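Product Review: Skandska Folding Screen, Four-Post Model
Reviewed for the Tiltthorpe Furnishings Office by Tươi Khổng
February 24, 2020

The Furnishings Office reviews room dividers for use in shared study and meeting areas. The Skandska screen was placed in two reading rooms for a period of seven weeks. Staff moved it as needed and recorded any difficulty.

Setup takes one person a few minutes and calls for no tools. The hinges are firm, and the screen stood without rocking on hard floors. On thick carpet it leaned slightly – a fault shared by the Kukell divider we reviewed last June.
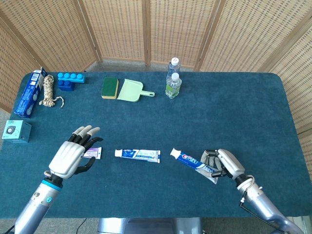

Woven screen placed around the back and sides of a carpeted table.

The screen offers privacy for seated users but does little to reduce noise. Readers near the copier reported no change. Those seeking quiet should consider the padded Dumitrescu panel, although it is heavier and costs more.

Cleaning is the main concern. Dust settles in the weave and must be removed with a soft brush. The printed care sheet is brief and does not say whether a damp cloth may be used. The supplier had not answered our letter when this review was prepared.

Rating: 4 out of 5. Approved for general purchase, with a limit of 2 per room.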